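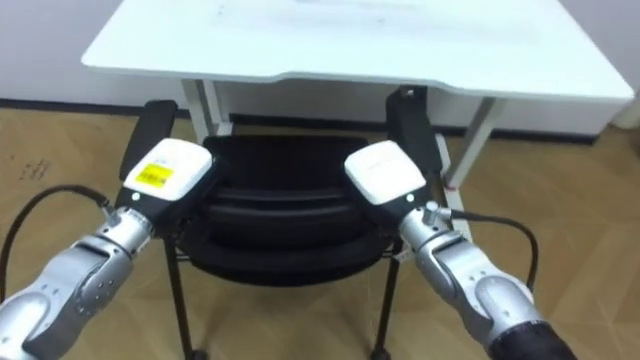 Black chair, white table, light parquet.

Fernach Floor Glides - felt pads for chair legs

Somewhere in your home there is a chair that shrieks. You have stopped hearing it. The people downstairs have not. Fernach glides are small discs of pressed wool felt that go on the bottom of each leg and let the thing slide like a well-mannered guest.

We sell them in two versions. The stick-on sort suits flat wooden legs and takes a minute to fit, plus ten to find the scissors. The nail-on sort is for older chairs, and for people who have met stick-on pads before and still bear a grudge.
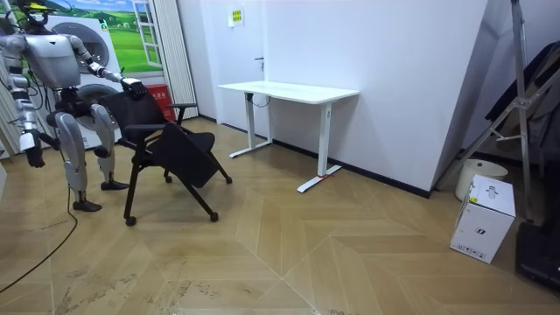

Chair on a hard floor.

Sizes and packs
Stick-on, 22 mm, pack of 16: order no. 513
Nail-on, 24 mm, pack of 16: order no. 1374
Trade box of 500, either type: please ring

Fitting
Turn the chair over and wipe the feet with a dry cloth. Peel, press, and leave it upside down overnight. Yes, overnight. Most of the pads we get back were sat on before supper.

Will they mark my floor?
Clean ones won't. Felt picks up grit, though, and a gritty pad is sandpaper with good manners. Run the vacuum over them now and then, and change them when they go hard and shiny.

What about tubular legs?
Wrong page. You want the Clanard cap, which pushes over the end and is ugly but loyal.

Customer review
"Bought these in December for six dining chairs. My teenagers can now get to the fridge at midnight without waking me, so four stars." - Nermina Ionescu

Delivery is free on two packs or more. Prices last changed April 2023, upwards, sorry.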